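Minutes – Stestow Toy Library, play kitchen meeting, October

Present: Siv Sjöberg (chair), Kerstin Backlund, Gøran Strömberg, Kenza Radwan (minutes). Apologies: Marit Midtbø, who sent a list.
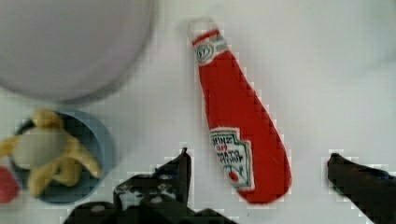

**How long can a family keep a play food set?**
Four weeks, and a further two if no one else has asked for it.

**1. Last meeting**

Agreed as accurate, apart from Gøran's remark about the toy toaster, which he says was a question. Amended to a question.

**2. Soft food**

The cloth-look ketchup is to go in the Café set with the other soft food. Kerstin had it down under Sauces, a category with one member. Siv asked if we could manage without Sauces. Kerstin said we could, in a tone the minutes will not attempt.

Discussion of whether the soft food should be washed by hand or in a bag in the machine. Gøran favours the machine. Gøran was also in favour of the machine for the knitted leeks, and members will remember the knitted leeks. Hand washing for now, cool water, dried flat.

Action: Kerstin to rewrite the card for the Café set and take Sauces off the shelf labels.

**3. Stock check**

Kenza reported 94 pieces of play food on the list after the summer returns. Missing: 2 fried eggs and the lid of the blue saucepan. The eggs went out with the Flalum playgroup and may be in their sand tray. The lid has been missing so long that Siv proposed we stop calling it missing and describe the pan as open. Carried.

Marit's list asks for more vegetables. It also asks who keeps putting the cake at the front of the shelf. No one present knew.

**4. Shelving**

Wikström have quoted 800 for the low shelves, delivery included, fitting not. Gøran offered to fit them. Siv thanked him and asked Kenza to get a price for fitting.

Poltport have offered us their old storage tubs free of charge if we fetch them. Kerstin has seen the tubs and says they are perfectly good, though several smell of soup. Accepted, subject to airing.

Action: Kenza to ring Wikström. Gøran to fetch the tubs.

**5. Any other business**

A parent has asked if the play kitchen could have a working tap. It could not.

Kerstin raised the matter of pretend meals being served to whoever is on the desk. She had five on her last shift and feels it slows down the returns – Siv felt one course was reasonable. Left to the discretion of the desk.

Meeting closed at 8.40 pm. Next meeting in November, same room, Marit to bring biscuits (real).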